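About Us

The Jillura School of Home Cookery

The Jillura School of Home Cookery teaches adults and young people to prepare everyday meals with confidence. It was established in Gidville by Conceição Baptista, who had spent many years in hotel and hospital kitchens and wished to offer the same standard of instruction to those who cook at home. The School remains independent and is governed by a board of trustees.

Our purpose

The School exists to teach the cooking of ordinary food. Our courses deal with soups, pulses, vegetables, bread, eggs, fish and the less expensive cuts of meat. We do not prepare students for professional examinations, and those who intend to work in the trade are referred to the colleges that do so. Students leave us able to shop for a week, to keep a store cupboard in good order and to cook from it without a recipe where necessary.

Teaching is given in small groups. Each student prepares every dish in full, from the washing of the vegetables to the seasoning at the table, and takes the finished food home. Demonstration is kept short.

Our courses

The Foundation Course begins each October and is open to complete beginners. It is followed by the Seasonal Course, in which the menu is drawn from whatever the growers of the district have available — squash and leeks in the autumn, broad beans and new potatoes later in the year. Shorter courses in bread, preserving and cooking for one are held in the evening, commencing at half past six.

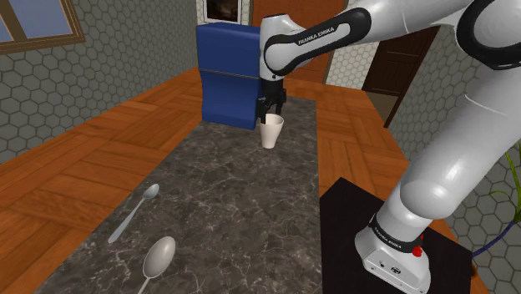

Students who complete both principal courses may apply to join the Lobo Table, the School's supper club, which cooks for invited guests once in each term. Menus are planned by the members themselves under the guidance of a tutor, and a modest charge is made to cover ingredients.

Our premises

The School occupies the upper floors of the former Bravix seed warehouse, where there are 2 teaching kitchens, a dining room and a small library. The library holds 2633 cookery books and pamphlets, many of them given by former students, and may be consulted by members of the public on application to the office. Books are not lent. A lift serves all floors, and height-adjustable worktops can be reserved at the time of enrolment.

Our staff

Vasco Fonseca is Head of Teaching and has charge of the Foundation Course. Conceição Baptista continues to teach bread and preserving. They are supported by visiting tutors, all of whom hold a current food hygiene certificate.

Our students

A total of 1752 students have completed the Foundation Course. Bursaries are available to residents of Gidville on low incomes and cover tuition, ingredients and the loan of knives. Applications are treated in confidence — forms may be obtained from the office or requested by post.

Dietary requirements and allergies should be declared on the enrolment form. Nuts and sesame are used in both kitchens.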